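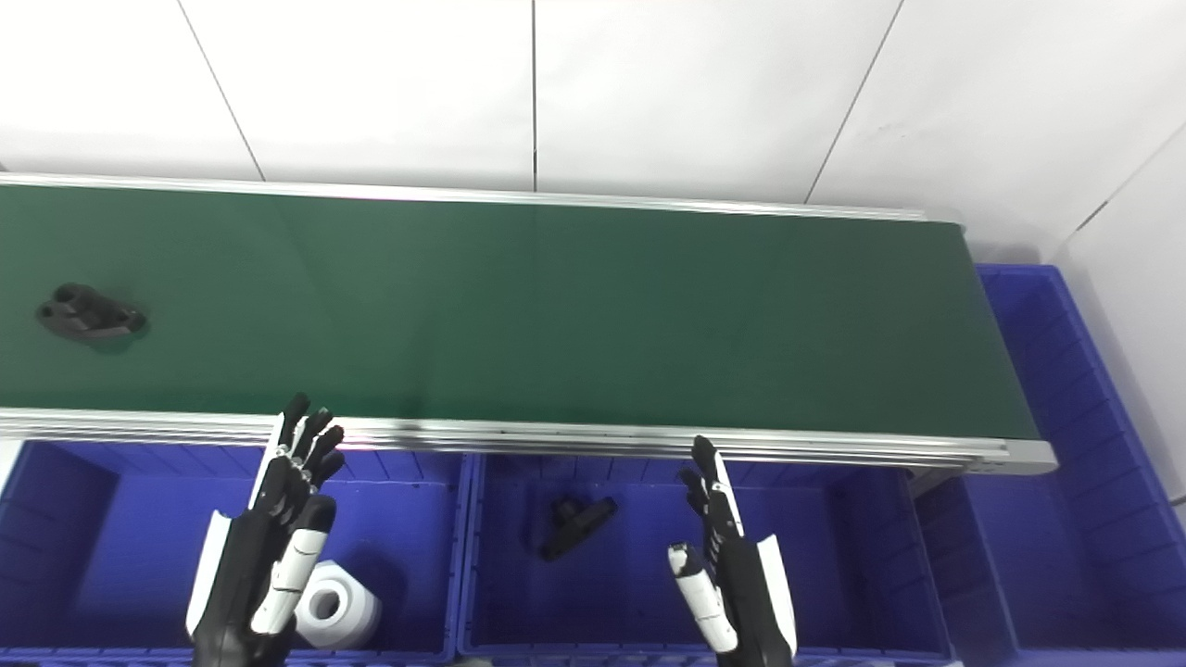
A dark grey part on a green conveyor belt.

Tondalska: Frequently Asked Questions

Tondalska is a magazine and website about royal courtships, engagements, weddings and separations, past and present. Most of the mail we get asks one of the questions on this page. Please have a look through before writing to us.

ABOUT THE MAGAZINE

Who writes Tondalska?

Marlene Falcão is the editor and writes most of the long features. Cleiton Honorato looks after the family trees and the timeline. Sarita Shukla writes the weddings pages and the weekly email. Other writers are credited at the top of their articles.

Are you connected to a royal household?

No. We don't work for a palace and we don't receive advance notice of engagements or births. We read the same announcements as everyone else. We can't pass on letters, gifts or invitations, and anything sent to us for forwarding will be returned if there is a return address on it.

Which families do you cover?

Reigning houses, and former reigning houses where somebody is still using a title. We also cover people who were once engaged to a member of one of those families, if the engagement was announced publicly. We don't cover actors who have played royals, though readers ask for it fairly often.

Why does the timeline start in 1492?

Cleiton had to stop somewhere. Records of betrothals before then are patchy, and the same couple can turn up under several spellings and more than one date. He has a folder of earlier material and adds to it in his own time, but there is no date for putting it online.

Why do you say "formerly linked to" in place of "ex"?

We use "former spouse" when there was a marriage and "former fiancé" or "former fiancée" when there was an announced engagement. "Formerly linked to" is for everything else: dances, holidays, two people seen at the same polo match. It doesn't mean we are sure there was a romance.

OUR ARTICLES

Where do your stories come from?

Published memoirs, court circulars, newspaper archives, auction catalogues and letters held by public libraries. If a story rests on one memoir and nothing else, the article says so near the top. We don't pay for tips and we don't print stories sent in without a name, even if we agree not to publish the name.

Do you print rumours?

Old ones, yes, when the rumour itself had consequences. A whispered attachment that ended an engagement is part of the history of that engagement. We label it as rumour each time it comes up. Rumours about living people who haven't spoken publicly on the matter are left out.

Do you write about royal children?

Births, christenings and names, as announced. Nothing about schools, health or friendships until the person is an adult. This applies to comments as well.

I think you have a date wrong. How do I tell you?

Use the correction form at the bottom of the article. Give us the sentence, what you think it should say and where you found it. Cremilda Xavier reads the form in the mornings. If you're right, the article is changed and a dated note is added underneath. Wedding dates cause the most trouble, as many couples had a civil ceremony on one day and a church service on another. We give both where we know both.

My family says we are descended from a royal mistress. Can you check?

No, sorry. We don't do private research. A county or state archive is a good place to begin, and most have someone on the desk who can explain what they hold.

Why was the article on royal sisters taken down?

It wasn't. It was split into 2 parts after it got too long to load properly on older phones. Both can be found by searching "sisters" on the site. The old link now goes to the first part.

Can I reuse an article on my own site?

You can quote a paragraph with our name and a link. For more than that, write to Marlene. School and university students can quote what they need for coursework without asking.

SUBSCRIPTIONS AND DELIVERY

How often does the print magazine come out?

Quarterly. The first issue of the year is posted in February. It is the weddings issue and it sells out more quickly than the others, so single copies should be ordered early.

What do I get with a subscription?

The print magazine, the full archive on the website and the weekly email. The weekly email is also free to anyone who signs up for it, with or without a subscription.

My issue hasn't arrived. What should I do?

Allow 27 days from the posting date if you live overseas. The posting date is shown on your account page. After that, write to Rogério Cavalcanti with your name and postcode and he will send another copy. You don't need to return the first one if it turns up later. Give it to a friend.

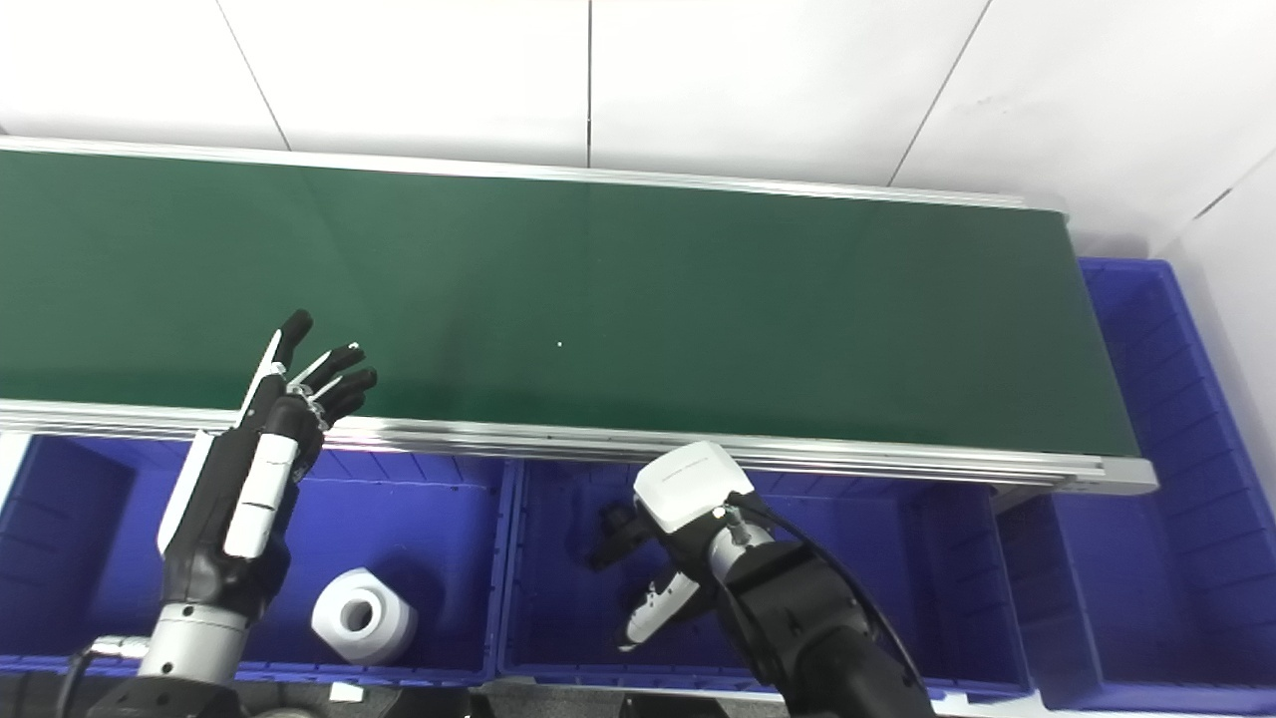 The conveyor, with blue bins below and beside it.

Can I change my address online?

Yes. Sign in, choose "My details" and then "Delivery". Changes made after labels have been printed will apply to the next issue. If you're moving during the week an issue goes out, ask your post office about redirection.

Can I give a subscription as a gift?

Yes. At the checkout, tick "This is a gift" and enter the other person's address. The receipt goes to you and the magazine goes to them. A gift subscription doesn't renew by itself. We email the giver before the last issue, and if we don't hear back it stops.

How do I cancel?

Sign in and choose "Cancel", or reply to any email from us with the word cancel and your name. You'll keep archive access until the end of the period you've paid for. Unsent issues are refunded to the card you used.

Do you sell back issues?

We do, while there are copies left. The back issues page shows what is available. If an issue isn't listed there, it is out of print, and we don't keep a waiting list. Every issue is in the archive in a form you can read on screen or print at home.

Is there an app?

Subscribers can read the magazine in Nukis on phones and tablets. Download the app, choose Tondalska from the list of titles and sign in with the email address you use on our site. If Nukis doesn't recognize you, check that you haven't got a second account under an old address. That is the cause of most sign-in problems.

COMMENTS AND THE READERS' FORUM

Why hasn't my comment appeared?

Comments are read before they go up. It usually happens the same day, but not overnight. Anything posted after 9 p.m. will wait until morning. If yours still isn't there two days later, it was probably declined. We don't write to people individually about declined comments.

What gets a comment declined?

Guesses about pregnancies, remarks about someone's weight or face, private addresses, and arguments that have moved on from the article to the other reader. You're welcome to say that a prince behaved badly. You're welcome to say our article was dull, too.

How many posts can a new member make?

New members can make 3 posts a day in their first week. The limit then comes off by itself. It was brought in to stop advertising and it has mostly worked.

Can I change my forum name?

Once a year, under "My details". Titles such as Duke or Your Majesty aren't accepted in forum names. We have had complaints from both sides about this rule and it is staying.

Where did the tiara thread go?

It was moved to its own section, called Jewels and Dress. The old posts are all there. Please put photographs in a new post and say where each one came from.

THE READERS' EVENTS

Do you hold events?

There is an afternoon talk each autumn, hosted by Sarita, with tea afterward. Tickets are sold through Resel and are announced in the weekly email first. The hall has step-free access from the side door and a hearing loop.

Can I get a refund if I can't come?

Yes, up to a week before. After that you can pass the ticket to someone else by changing the name on it through your Resel account. Please don't sell tickets for more than you paid.

Are the talks recorded?

The sound is recorded and put on the site for subscribers. There's no video. Questions from the audience are cut from the recording unless the person who asked has agreed to be included.

WRITING FOR US

Do you take articles from readers?

Yes, for the Footnotes page. Pieces should be short and about one couple or one broken engagement. Tell us what you've read. We pay on publication. The three subjects we already have plenty of are abdications, secret marriages and lost rings, so an idea on something else has a better chance.

Will you review my book?

Send a printed copy to the office, marked for Cremilda. We review non-fiction about royal families and some historical novels. We can't promise a review, and we don't send drafts to authors before publication. Zervas, who publish our yearly diary, have no say in which books are chosen.

Do you take work experience students?

One at a time, in school holidays. It involves a lot of checking names against dates. Write to Marlene with a few lines about yourself and the weeks you're free.

CONTACT

Who do I write to?

Articles, reuse and work experience: Marlene Falcão
Corrections and book reviews: Cremilda Xavier
Missing issues, refunds and address changes: Rogério Cavalcanti
Family trees and the timeline: Cleiton Honorato
Talks and the weekly email: Sarita Shukla

Use the contact form and choose the name from the menu. Messages sent through social media are not always seen. If you're writing about a subscription, include your postcode so we can find the right account.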